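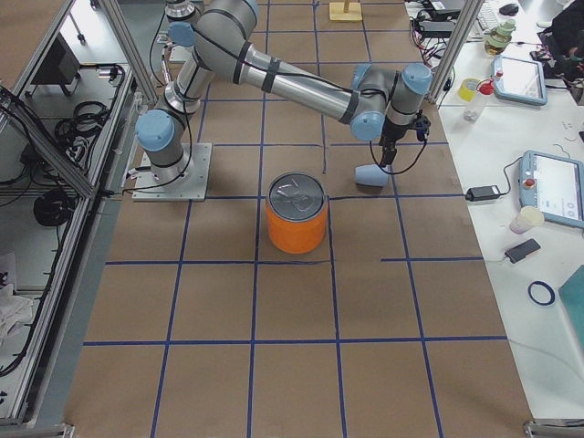
Stemberg Bench Cell Rulebook, Two-Arm Edition

Item 2158
Sold by Tinlow Lab Supply
Usually ships Thursday if you order before noon

Overview

Every shared robot cell has rules. In most labs they live in the head of whoever set it up, plus a sticky note on the enclosure that says DON'T and has lost whatever came after it. The Stemberg Rulebook is 40 pages of rules somebody already argued about, spiral bound so it lies flat next to the pendant, with a hanging hole in the corner for cells where flat surfaces are spoken for.

This edition covers benches where two arms share one work surface. If you have one arm, buy the Single; it's cheaper and you won't have to skip the chapter on whose turn it is.

The text was written by Edileuza Damasceno, who ran manipulation benches for years before she started writing down what she kept saying out loud. Her original draft was shorter and had more capital letters.

What's in the box

Rulebook, wipeable cover, paper that takes pencil
Start-of-session card and end-of-session card, double sided
Blank log sheets, one pad
Door sign with a slider (RUNNING / SOMEONE IS IN HERE)
2 pendant tags on lanyards, marked A and B

There is no tape in the box. Customers ask. You have tape.

Sample rules

The following come from the current printing, with the numbering removed so you can't quote it at your coworkers before you've paid for it.

Before power
Walk the cell. Check the base bolts by hand and look at the cable run along each arm from base to gripper. A strap that has slipped will let the cable find the elbow joint, and the elbow joint will win.

Know which pendant belongs to which arm. Tag both. If two pendants look alike and sit on the same desk, assume that the one in your hand is the wrong one until you've read the tag.

Press each emergency stop at the start of the session and confirm that the arm it's supposed to stop has dropped out. Then reset it. If you skip this because it worked yesterday, write "worked yesterday" in the log and sign your full name.

The side desk
Pendants need a clear space where they can be set down screen up, with the stop button toward the operator. Everything else on the desk gives way to that space. This includes your phone.

No open drinks on the same surface as a pendant or a power supply. We know. The rule is on its own page so you can point at it.

Power adapters go where a dangling cord can't pull them over the side. Cords from the desk to the cell get a route, and the route gets written down, and when someone changes the route they change what's written down. (This rule has the worst compliance record in the book, according to the letters we get.)

The work surface
If you mark out a grid, decide what it's for. A grid for putting objects back in roughly the same place can be as crooked as you like. A grid that anyone intends to measure from has to be measured first, and remeasured whenever the paper is changed. Put the purpose in the log. Six months on, people will trust any straight line they find on a table.

Covering paper is taped down on all sides. Bubbles and lifted corners get fixed before the session, and a gripper pad that has picked up paper fiber gets wiped.

Objects not in use come off the surface. Stands and fixtures that stay on the surface go in the drawing of the cell, including the little ones at the far side that everyone has stopped seeing.

Handling objects
An object that tips over during a run stays tipped until the run is ended or the arm is stopped. Reaching in to stand a cup up is the single most common thing people admit to when they fill in our feedback card. It's a cup. Let it lie there.

Decide ahead of time whether a knocked-over object ends the attempt, and stick with it for the whole session. Changing your mind halfway through is allowed exactly once, and it goes in the log with the time.

Anything with a metal lid or a shiny top should be tried under your own lights before you count on a camera to find it.

Two arms
Either arm may be parked. A parked arm is stopped, out of the other's reach where the layout allows, and marked on the start card as parked. "It wasn't doing anything" isn't a parked arm.

One person calls the motion. The second person may call stop at any time, for any reason, including reasons that later sound silly. There is no follow-up meeting about a stop.

End of session
Arms to rest pose, grippers open and empty, power down in the order on the card. Coil loose cables and get them up off the floor if you have anywhere to hang them. Wiping cloths go back to wherever your lab says cloths live. If your lab has never said, the book has a blank line for it.

What it doesn't do

The Rulebook is not a risk assessment and won't become one if you laminate it. It doesn't replace your robot maker's manual, your site safety officer or the law where you live. It won't tell you safe speeds or forces for your arm, and we'd be suspicious of any spiral-bound item that did. What it gives you is a starting set of working habits for a bench that already has its guarding and stops sorted out.

Editing it

Please do. Margins are wide, and every chapter ends with a blank page headed "Here we do it differently." Date your changes and initial them. Buyers also get an editable copy of both session cards, which you can ask for using the code inside the back cover.

Fits with

Drorier pendant shelf, side mount. Holds either tagged pendant at an angle and is too narrow for a coffee, by design.
Trujillo cable clips for aluminum extrusion, bag. Sold by the bag because that's how you'll lose them.
Stemberg Bench Cell Rulebook, Single-Arm Edition.

Questions we get

Can I buy the door sign alone?
Yes, but it's most of the price. The slider is metal now. The old plastic one broke, always in the RUNNING position.

Does it come in a bigger print size?
The cards do. Say so in the order notes.

We have three arms. Which edition?
Two-Arm, plus a long talk among yourselves.

Has anything changed since the May printing?
The parked arm rule was rewritten after Ezequiel Nava on our returns desk forwarded a stack of complaints that the old one could be read two ways. He was right, and he has asked us to say so here. If you own the earlier version, send him a note through the order form and he'll mail a replacement page. It's on adhesive stock. Stick it over the old one, press down hard, and initial the corner.

Returns

Unused within some 2 weeks of delivery, as long as the log pad is intact. Books with handwriting in them can't go back on the shelf, though we do enjoy reading them.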